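Grutitcombe GX-2 Vapor Dosing Cell for Oxide Powders and Films

Item 2079
Supplied by Sadholm. Page text by Minttu Vuorinen, reviewed 27/06/2018

The GX-2 is a small vacuum cell that lets you feed water vapor onto an oxide sample in measured doses and watch what sticks. It takes pressed powder pellets or thin films on a flat backing. The maker's leaflet calls it "a complete answer to surface wetting." We sell it, and we don't think it is that.

What it does well is dosing. The leak valve is good, the pressure reading is steady, and a dose repeated on a fresh zinc oxide pellet gives much the same uptake curve as the first. If you want to compare one batch of powder with another, that may be all you need.

What it does not do is tell you whether the water has split on the surface or is sitting there whole. The leaflet suggests that the shape of the curve will show you. Kaan Bozkurt ran the cell for us on ceria and titania and could not tell the two cases apart without an infrared beam through the side windows. Budget for the spectrometer, or borrow time on one.

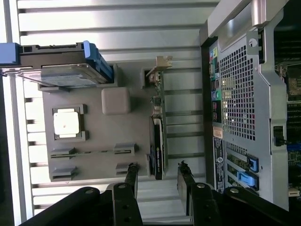

Square processor chip in its socket, with a hard drive in a blue carrier.

Heating

The sample stage is rated for a slow ramp under vacuum. The maker says this gives a "clean oxide surface" every time. Maybe it does on a fresh film. On powders that have been in a jar since December we would want to see a blank run first, and probably a second one. Carbonates are stubborn, and the leaflet does not mention them at all.

Films and steps

Akua Opoku asked whether the cell can pick out water held at step edges from water on the flat parts of a film. The maker says yes. The data they sent us came from one nickel oxide film, with no image of the surface before dosing – so we can't say how many steps it had, and neither can they. Treat this claim as open.
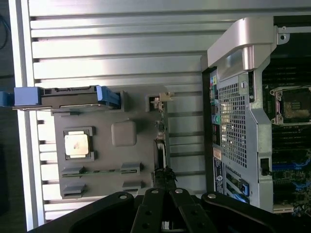 Processor on a gray panel beside an opened computer workstation.

Software

The Ndlovu logging package comes with the cell. It records pressure and stage temperature and saves them as plain text. The automatic curve fit always finds an answer, even on noise, so we suggest leaving it off and fitting the raw numbers yourself.

In the box

Cell body with 2 side windows
Leak valve and water bulb
Heated stage with pellet holder
Spare gasket set
Ndlovu software and printed manual (67 pages, no index)

Not included: pump, gas lines, spectrometer, film holder.

Returns and questions

Unopened cells can go back to our Rutville store. Once water has been let into the cell we can't take it back. For loan units or copies of our own test curves, write to Mingxuan Pan at the Sadholm parts desk.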